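31 Mar 2026

Glue tests for the museum insect models, cont. Picking up from where Elis left off, his notes stop halfway down the page so some of this is guesswork.

Hunum fish glue, neat: too thick, strings everywhere, drags the wing out of line when you pull the brush off. Thinned with warm water, better. Left overnight under the glass dish. Two joints out of the batch had opened up by morning, both on the side nearest the radiator. Moved the rest to the shelf by the door.

Truruma (the clear stuff in the squeezy bottle) grabs fast, maybe too fast. No time to nudge the angle. Fine for legs. Not for wings, the root is tiny and you get one go at it. Also goes cloudy if you breathe on it, more or less. Gwion says keep the lid on between dabs, which I was doing, mostly.

Pot life of the mixed resin: 30 minutes on the tin, less in practice. Went stringy on me while I was on the phone to Phillips about the display cases. They now say the cases have slipped. Wouldn't give a date. Told them the opening is fixed and the leaflets have gone to print, up to 3,000 of them, so it can't move.

Colour. Painted abdomens all look too even straight off the brush. Darker red glaze dragged along the length helps, leave the tip pale. Wing roots want a bit of yellow, thinned right down, otherwise the join shows as a hard line. Do NOT varnish before the yellow is dry (ask me how I know).

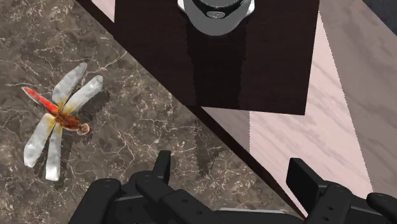
Dragonfly, orange-red abdomen, pale tip. Wings spread.

Pose still not agreed. Gwion wants them flat for the drawers, wings out, so visitors can compare the four wings properly. Elis wants at least one on a reed stem. I don't mind but a stem means a new mount and somebody has to make it, and the wire order was only for flat ones. Parked till Elis is back.

Humidity box: the little gauge is lying again. Read 424 at one point, it only goes to a hundred. Changed the battery, same. Chucked it. Borrow the one from the paper store for now and put it BACK after.

Storage: 3 trays lined with the grey foam, not the white, the white sheds and it gets in the wings. Labels on the end of the tray not the lid, lids get swapped. Found a beetle label from December on the moth tray, no idea how long that's been wrong.

Parts list is on Nodel, in the folder called new new list. The older one is still there and still wrong, please somone delete it.

To do:
fish glue again, thinner, away from radiator
more fine brushes, the good one has splayed
chase Phillips re cases
yellow mix, write down the recipie this time
ask Gwion for the drawer depth, inside not outside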